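印刷用ページ | このページをメールで送る

両腕配膳タスクにおける再計画ソフトウェアの検証
プロジェクト演習 最終報告書
提出日:2024年12月9日

1. はじめに

本報告は、両腕ロボットで食器や飲み物をトレイに配る作業を対象に、タスク計画器Gitenの「人の介入に応じた再計画」機能を検証したものである。Gitenは演習の共通基盤Plilthorpeに含まれるモジュールで、配布資料には「人と同じ卓上で作業しても計画が破綻しない」と書かれている。私たちの班はこの一文をそのまま受け取る気になれなかった。破綻しないとは何を指すのか、どこにも定義がなかったからである。計画器がエラーを返さないという意味なら、何もせずに待ち続ける計画器も破綻しない。

そこで、新しい機能を足す案は早い段階で捨て、既存の機能が本当に働いているのかをログから調べることにした。派手な成果にはならないと指導側からも言われたが、結果として、足す前に調べておいてよかったと考えている。

2. システム構成

使用したソフトウェアは次のとおりである。

認識:Pal。固定カメラの画像から物体の種類と位置を推定し、物体ごとに識別番号を付けて追跡する。
計画:Giten。Palの出力から「どの物体がどのトレイの上にあるか」という記号表現を作り、左右の腕に動作を割り当てる。
記録:Trundetti。認識結果、計画、関節指令、グリッパの開度を共通の時刻で保存する。

腕は2本で、左腕は左のトレイ、右腕は右のトレイを主に担当する。中央の領域はどちらの腕も入れるため、Gitenが排他制御を行う。排他制御の実装は単純なロックで、先に要求した側が領域全体を占有する。物体ひとつのために中央全体が塞がるのは粗すぎると思うが、今回は手を入れていない。

再計画は、記号表現が前回と変わったときに起動する。私たちが最初に疑ったのはここである。記号表現が変わる理由には、人が物を動かした場合と、Palが見間違えた場合の両方がある。Gitenのコードを読むかぎり、この二つを区別する処理はない。

3. 検証方法

10月に取得したログのうち、時刻同期に問題のないもの375試行を対象とした。各試行について、再計画が起動した時点の前後の画像を人手で確認し、起動の原因を「実際の介入」「認識の揺れ」「判定不能」に振り分けた。

判定基準は作業の途中で一度変えている。当初は、人の手が物体に触れていれば介入とみなしていた。しかし手が物体の近くにあるだけの場面が多く、画像では接触しているかどうか決められない例が続いた。そのため、前後の画像で物体の位置が変わったことを必須条件に加えた。変更前に判定した分もすべてやり直したが、判定者が以前の結果を覚えていた可能性は否定できない。本報告の弱点のひとつとして記しておく。

また、応答の遅れを調べるため、画像の取得から新しい計画が腕に渡るまでの時間をTrundettiの記録から計算した。

4. 結果

4.1 再計画の原因

再計画の大半は、実際の介入ではなく認識の揺れによるものだった。典型的なのは、物体が手や腕に隠れて追跡が切れ、再び見えたときに別の識別番号が付く例である。Gitenから見ると、元の物体が消えて新しい物体が現れたことになる。計画は作り直されるが、内容は前と同じになる。配布資料の実績表では、これも「再計画に成功」と数えられていた。

この数え方には納得していない。必要のない再計画を起こして同じ計画に戻ることを成功に含めれば、認識が不安定であるほど成功回数は増える。班内では、わざと追跡を切れば実績表が良くなるという話まで出た。試してはいない。

4.2 応答時間

新しい計画が腕に届くまでの時間の中央値は665ミリ秒であった。静かな卓上なら困らない値だが、人が手を伸ばして物を持ち上げるには十分な長さである。腕はその間、古い計画に従って動き続ける。内訳を見ると計画そのものは短く、時間の多くはPalの追跡結果が安定するのを待つ処理に使われていた。つまり揺れを抑えるための待ち時間があり、それでも揺れは抑えきれていない。

待ち時間の設定値を短くすると応答は速くなったが、不要な再計画が増えた。長くすると逆になった。どちらが良いかは評価指標の置き方で決まってしまうので、最適値という言い方は避ける。

4.3 把持中の物体の扱い

もうひとつ気になったのは、腕が物体をつかんでいる最中の記号表現である。Gitenはグリッパが閉じた時点で、その物体を「トレイ上」から「把持中」に移す。ところがPalは画像だけを見ているため、まだ持ち上がっていなければ「トレイ上」と報告し続ける。両者の食い違いは優先順位で処理され、Palが勝つ。グリッパの開度という確かな情報があるのに、画像側を信じる設計になっている。
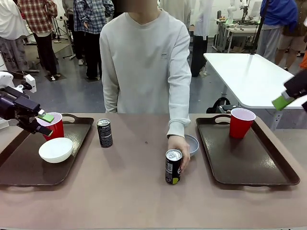

図1 試行中の卓上。左腕が赤いカップを挟み、人の手は黒い缶を握っている。右腕のグリッパは右側のカップの右上にある。

図1のような場面では、上に述べた問題が重なって現れる。左のトレイにあるカップはグリッパに挟まれており、画像だけで「トレイ上」か「把持中」かを決めさせるのは無理がある。中央の黒い缶は立ったままで、上から手が握っている。この一枚を見せられて、人が缶を置こうとしているのか、持ち去ろうとしているのか、手を添えているだけなのかを答えられる者は班にいなかった。画像一枚ごとに判断する分類器にも、同じことは答えられないはずである。缶のすぐ後ろの水色の浅い小鉢は一部が手の下にあり、追跡が切れやすい配置でもある。

黒い細い缶がもう一本、トレイの外に立っている点も厄介だった。Palは色と形で照合するので、よく似た物体が近くにあると識別番号の入れ替わりが起きる。入れ替わっても種類と数は合っているため、記号表現の検査は素通りする。缶の前面と上部寄りにあるラベル部分の違いを使えばよさそうに思えるが、ラベルがカメラから見えない向きになれば役に立たない。この案は途中まで実装して止めた。

5. 考察

今回の結果からは、Gitenの再計画機能が人の介入に対応していると主張することはできない。記号表現の変化に反応しているとは言える。この差を埋めるには、少なくとも再計画の起動条件に原因の推定を入れる必要がある。

改善案として、グリッパの開度と関節位置を認識側に渡し、把持中の物体だけは画像の判定より優先させる変更を作った。記録済みのログに当てたところ、把持中の食い違いによる再計画は減った。ただしこれはログの再生であり、腕の動きが変わったあとに人がどう反応するかは含まれない。実機での比較は行っていないので、有効性が確認できたとは書かない。

手が近くにある物体については計画を保留する、という案も検討した。安全側に見えるが、人が卓の前に立っている限り保留が続く恐れがある。冒頭に書いた、待ち続けるだけの計画器に近づいてしまう。保留に時間の上限を付ければよいという意見もあったが、その上限を過ぎた瞬間に手がまだそこにあったらどうするのか、という問いに答えが出なかった。

検証の範囲も狭い。物体は軽いカップ、椀、缶が中心で、中身の入った器は扱っていない。カメラは固定の一方向だけで、背後に人が立っている試行と立っていない試行の比較もしていない。後者はPalの領域制限が効いているので影響は小さいと聞いているが、自分たちで測った数字ではない。

6. 残った作業

・原因ラベルの判定を、今回の判定者以外にもやり直してもらう。
・実績表の集計から、計画の内容が変わらなかった再計画を除外する。
・把持情報を優先する変更を実機で試す。開度センサの誤差が大きい場合の扱いは未定。
・中央領域のロックを物体単位に分ける。Plilthorpe側の通信形式の変更が必要になる。

Trundettiの記録形式は10月の途中で一度変わっており、古いログを読むには変換スクリプトが要る。スクリプトは班の共有フォルダに置いたが、把持中フラグの変換に未修正の不具合がある。引き継ぐ班は、先にそこを直してから集計してほしい。

関連する報告
・Palの追跡切れと照明条件の関係
・Trundetti記録形式の変更点と移行手順
・Plilthorpeにおける両腕の排他制御
・Gitenの記号表現を手作業で検査する

印刷する | メールで送る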